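Lurnska Drops "Boosts Brain Power" Label From Its Bolt-and-Strip Building Set

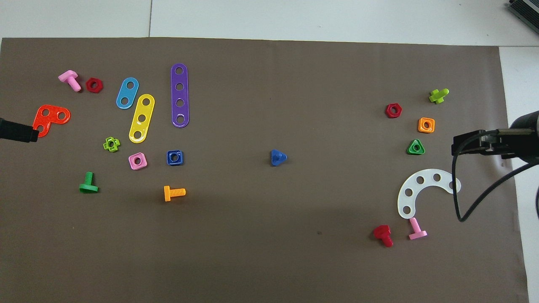 7 April 2018

Lurnska, a small maker of plastic building toys, is taking the words "Boosts Brain Power" off its children's building set, along with the cartoon light bulb next to them. Boxes that reach stores in August will say what is inside and leave it there.

The company has asked its own staff for proof of the old claim and has not been given any. The wording came with the first box design and stayed on every box after it. When Wing-yan Au took over the product line, she asked where the study was. There was no study.

"We sell bolts, nuts and strips with holes in them," said Au. "Kids put the bolt through the hole and turn the nut. That's a good way to spend a wet afternoon. I have no idea if it makes anyone better at math, and I don't think the people who wrote the box did either."

The set itself is staying much as it was. The strips come in several lengths, with two holes in the short one, three in the next and four in the long one, and there are L-shaped plates for corners. The nuts come in different shapes, among them square, six-sided, three-sided and a rounded cross, in bright colors. Lurnska looked at adding a motor, an app and a talking owl, and turned down all of them. The owl got as far as a sample. It is in a drawer.

The change follows a home trial in which 30 families used the set for 4 weeks and wrote down whatever they liked. Lurnska wants to be plain about what this was. It was not science. The families were found through a toy library called Kundport, they knew who was asking, and they got to keep the pieces. A family that disliked the set may well have been too polite to say so.

With that said, some of the notes were useful. Several parents wrote that the yellow strips got used first and the dark blue nuts last, and one blamed the color of her rug. Others complained about sorting trays. The old box had a molded tray with a place for each shape, and hardly any child put a piece back in the right place after the first day. The tray is gone. The new box has a drawstring bag.

Families also asked for something to build on. Lurnska is now packing a large sheet of plain dark brown paper with the set. It unfolds on the floor, the pieces go on top, and at the end of play the corners are gathered up and everything slides into the bag. Clifford Paquette, who runs packing for the company, was against it.

"I thought it was filler," Paquette said. "I've seen plenty of toy boxes padded out with paper and called deluxe. Then I tried picking pink nuts off a white tile floor with and without it. With it was quicker. I still think it will tear, and when it does, people should use an old sheet and not buy another one from us."

Lurnska will not sell the paper on its own.

The company was also pressed by a retailer, Ajayi, to print "200 models to build" on the front. Dalia Adomaitis, who draws the instruction sheets, went through the list behind that number and found that many of the models were the same crane with a different nut. She has kept the ones that are really different, and the box will carry no number.

"One of them was called Space Crane," said Adomaitis. "It was the crane."

The price does not change. Lurnska does not say the new set is better for children than the old one, and it asks stores not to say so on shelf cards. Stores with old boxes may sell them, and the company will mail a plain sticker to cover the claim to any store that wants it.

As with any toy that has small parts, the set is not for children under 3, and loose nuts should be picked up off the floor before a younger brother or sister finds them.

About Lurnska
Lurnska makes plastic building sets for children. It has not won any awards.

Press contact
Deividas Lepik, Lurnska press desk. Sample sets can be sent to reviewers, who are free to keep them, give them away or say they are dull.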